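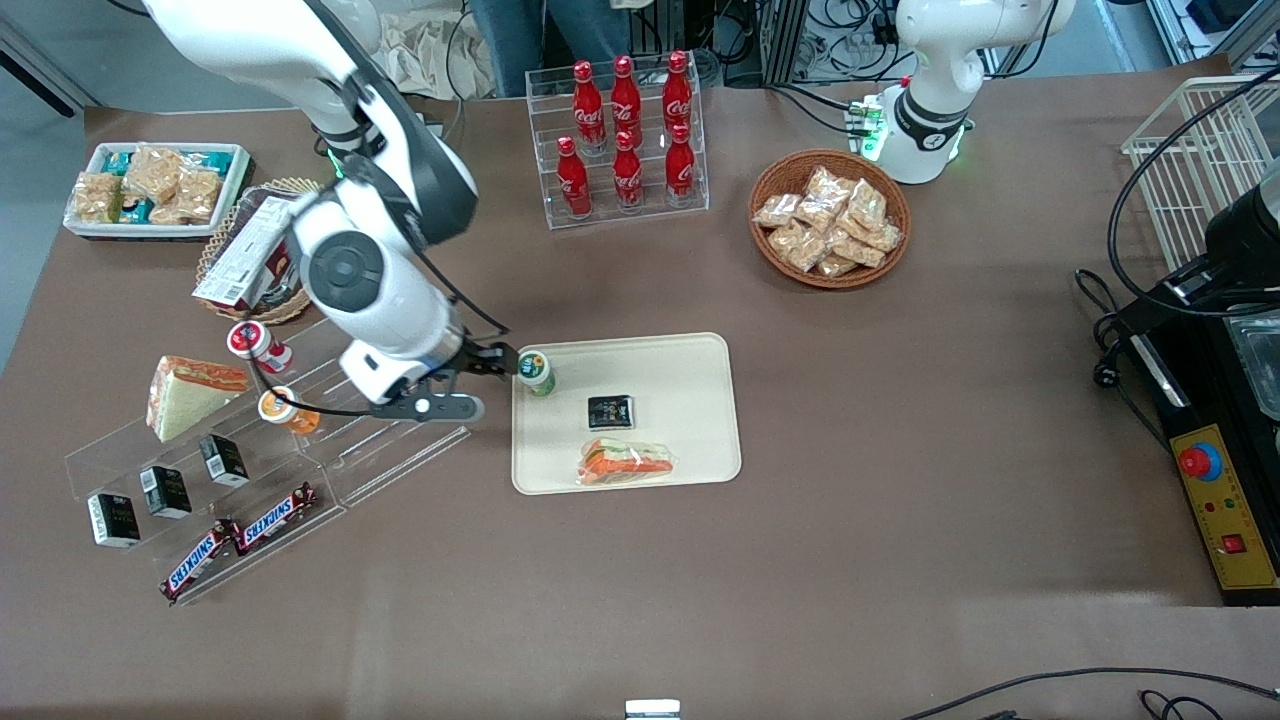
How to get a house ready for flooding when you don't believe the forecast

I have lived in Standport for a long time and I have ignored more flood alerts than I have acted on. Most of them came to nothing. The ones that didn't were enough to make me write down what I do now, and to be fairly blunt about which advice I follow and which I leave on the leaflet.

First published after the spring high water in May, and tidied up on October 2, 2018, after Ariel Castillo at the allotments pointed out that I'd left out the bit about the air bricks.

Before you buy anything

Find out how water would reach your house. There is more than one kind of flooding and the kit that helps with one may do nothing for another. River water comes over the ground and you can see it coming. Surface water turns up when the drains give in during heavy rain. Groundwater rises through the floor, and no board across the front door will stop that.

Look at the long-term flood risk map for your postcode, then distrust it a little. It tells you about an area. It doesn't know that your neighbour has paved his front garden and sloped it towards you. Go outside the next time it pours, stand on the pavement and watch where the water runs. I learnt more from one wet evening on Clodon Road than from any map. Ask whoever has lived longest on the street, too, but ask more than one of them. Flood stories grow.

Sign up for warnings, and learn the words

Registering for flood warnings is free and takes a few minutes. Do it, even if you think they cry wolf. An alert means flooding is possible. A warning means it is expected. A severe warning means danger to life. I used to treat all three as background noise, and my rule now is simple:

Alert: move the car, charge the phone, check the drain outside.
Warning: fit the boards, shift things upstairs.
Severe warning: do as you're told and leave if asked.

Yes, you will sometimes carry a rug upstairs for nothing. It costs you an hour and a sore back.

Sandbags

People love sandbags. I don't. They are heavy, they leak, they take ages to fill and when the water has been through them they may be full of sewage and can't just be tipped on the flower bed. Plenty of councils don't hand them out to private houses, or do so only when there are some to spare, so check what yours does before you count on it.

If you must use them:

1. Lay a sheet of heavy plastic first, against the door and out across the step.
2. Fill each bag only half full so that it settles flat.
3. Lay them like bricks, with the joints staggered, and tuck the open ends under.
4. Stamp each row down before you start on the next.
5. Bring the plastic up and over and weigh it down with the last row.

For a single doorway that is still a lot of sand.

Door boards

A proper board that slots into a frame is better, and I say that as somebody who thought they were a racket. I have a Drellent board on the front door and an older Dumlao one at the back. The Dumlao is a pig to tighten but both have done their job so far – one real test each, so make of that what you like.

Things to check before paying:

Is it tested to a recognised standard, and will the seller show you the certificate? "Flood resistant" on a web page means nothing on its own.
Can one person fit it, in the dark, in the rain? Try it. Time yourself. My first go took 40 minutes and my best is now 9.
Is the wall either side of the door sound? A good seal on crumbling brick is money wasted.
Where will it be kept? Mine hangs in the hall. It was in the shed until I realised the shed floods first.

Don't be talked into going higher and higher. Holding back deep water puts a great deal of weight on the walls, and beyond a certain depth it is safer to let it in. The figure usually given is 60 centimetres, but an older house may not stand even that. Get a surveyor who isn't selling boards to look at it.

The holes you forget

Water doesn't care about your expensive front door. Walk round the outside and look for air bricks, the cat flap, the tumble dryer vent, gaps where pipes and cables go in, and cracks in the pointing. Air bricks can have clip-on covers. Take them off again afterwards, as the space under the floor needs air to dry out. There are also air bricks that close by themselves, which I have not tried and slightly resent the price of.

Then there is the downstairs loo. When sewers fill up, they can come back the way they went. A non-return valve on the drain is a job for a plumber. For a cheap stopgap, put the plugs in the sinks and weigh them down, and push a sandbag into the toilet bowl. (All right, I do have a use for one.)

Inside the house

Pick what goes upstairs now, while you're calm, and write it on a sheet of paper. Mine starts with the papers, the photographs and my mother's sewing box. The television isn't on it. Insurance will buy a television.

Know where the gas, electricity and water are turned off and make sure everybody in the house knows too. Turn off the electricity before water gets in, if it is safe to reach. Never touch the switch while standing in water.

Keep one bag packed: torch, spare batteries, medicines, warm clothes, rubber gloves, wellies, a bottle of water each, and your insurance details. I was sceptical about the wind-up radio and I still am. The handle came off mine after 2 winters.

Insurance

Read the policy. Look for the flood excess, which may be far larger than the ordinary one, and ask whether fitting boards makes any difference to the price. In my case it made none, whatever the brochure hinted. Take dated photographs of every room and keep them somewhere other than the house.

Practise once a year

I do a run-through each autumn: boards on, covers on, bag checked, drain cleared of leaves. Last time I found that 3 of the wing nuts had rusted solid and the torch batteries had leaked. Put a smear of grease on the threads when you pack everything away, and keep the spare nuts in a jar beside the board.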